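About Bireck

Bireck builds two-arm workcells for handling cloth and other soft goods.

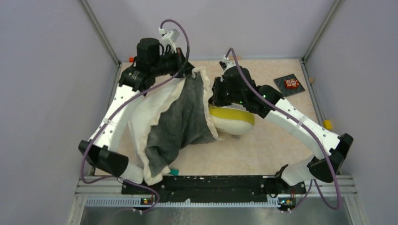 Fold a towel for me and I'll believe it, Shoshana Fitzsimmons wrote when we first sent her our price list. She bought a cell that December and has since asked us for a second. We still get that answer from people who have seen robots do well with boxes and badly with blankets, and we think it's a fair one.

We started in Venstead with one bench and a contract to sort returned bedding. The work taught us that one arm is rarely enough for fabric. A thick piece with two different faces will bunch or turn over on itself, and you need a second grip close to the first to get it straight again.

What we sell

The Zurnska cell is our main product. It comes with two arms, a gripper and a wrist camera on each, a tabletop, and plain wall panels on the sides and back. We deliver it assembled and spend 6 days on site with your staff. Setup and training are part of the price.

The Friesen service is for companies that don't want to own a cell yet. Send us up to 80 of your own items – throws, covers, liners, padded goods – and we run them in our shop. You get a written report that lists what worked, what didn't, and how long each item took. If the answer is no, the report says so.

Support

Every cell is due for a check after 2,000 hours of use. Cables and gripper fingers wear first, so we keep both in stock. Hendrik Le Roux runs the support desk and answers most calls himself.

Visits to the Venstead shop are by appointment. Bring something that is hard to fold.

Page updated 2026-03-26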